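Khunthong Adds Mesh Pen Cup and Felt-Tip Marker Set to Shared Desk Range

25 Apr 2021 - Khunthong, a supplier of supplies for shared workspaces, today announced the Zusteo desk set, a wire-mesh pen cup sold with felt-tip markers in assorted colors. Orders open in June.

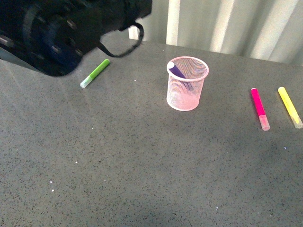
Photo: Kamol Klinhom / Khunthong

The set is intended for counters and worktables used by several people in a day. Each marker is capped, and the barrel color matches the ink. Replacement markers can be ordered singly by color.
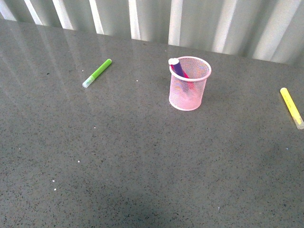
Storage height was the main design question. A cup that is too deep hides short markers, and one that is too shallow tips when loaded on one side. The mesh wall lets a user check the contents from the side, as with the purple and red-magenta markers leaning together in the pink cup, and the rolled rim has no exposed wire ends. Product manager Waraporn Pongsiri set the final height after 3 rounds of samples.

"Most of the requests we received were about finding the right color quickly," said Pongsiri. "The cup stays open at the top for that reason."
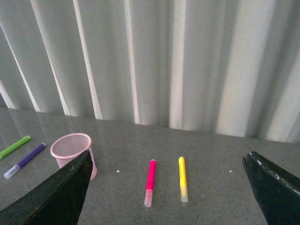

Khunthong will ship the first 1,000 sets to existing account holders. Cartons hold 72 markers and are packed by color. Cups are packed separately.

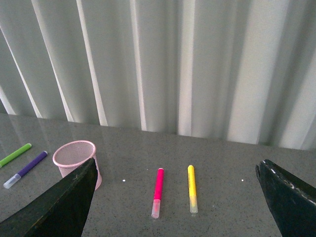 Pink mesh cup with green and purple markers on a speckled gray countertop.

Trade inquiries: Herman Chin, Khunthong Sales Office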